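March 15, 2026
By S. Talukder

Unit 6 - Learning a grasp from few demonstrations

The Catau method trains a policy on short teleoperated runs, then asks the operator to correct it only where it drifts. We used 22 demonstrations and 5 rounds of correction. Most of the gain came in the first rounds, so read the learning curve before adding more data.

Clear covers are a hard case - depth readings near them are poor, and the policy leans on the color view and joint angles.
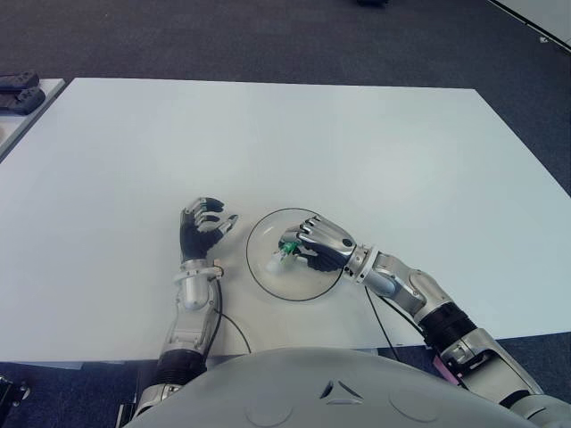

Fig. 8. Right hand at the clear dome, green object between fingertips and thumb.

For next time: list two ways the policy could drift near the rim.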